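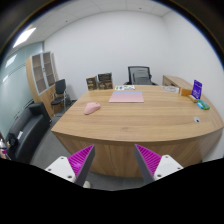 Quinlan ward: the night the budget almost didn't pass

I sat through the whole council meeting so you wouldn't have to (bring a cushion if you ever go, those benches are brutal). The big item was the Hunedbridge bus subsidy, and wow, did it get heated!

Corey Prendergast, who leads the majority group, wanted to cut the evening service and put the money into road repairs. Saskia Kereama has been fighting that since last July, and she came ready -- she read out letters from people on Pakirari Street who take the last bus home from work. There were 159 names on her petition. Corey said the roads can't wait another winter, and I'll admit he got some applause for that too.

Then two of his own members broke ranks. You could hear people whispering all over the gallery. The cut went down by a vote of 6 to 4, and the budget passed a few minutes later with the evening buses still in it and the repair money trimmed a little.

My own take? I'm glad about the buses, but the road people have a point, and I'd like to see Corey's group come back with a real plan for Pakirari Street -- that stretch by the school is awful. The repair list goes up for public comment next. If you have a pothole you've grown to hate, write in and tell them which block it's on.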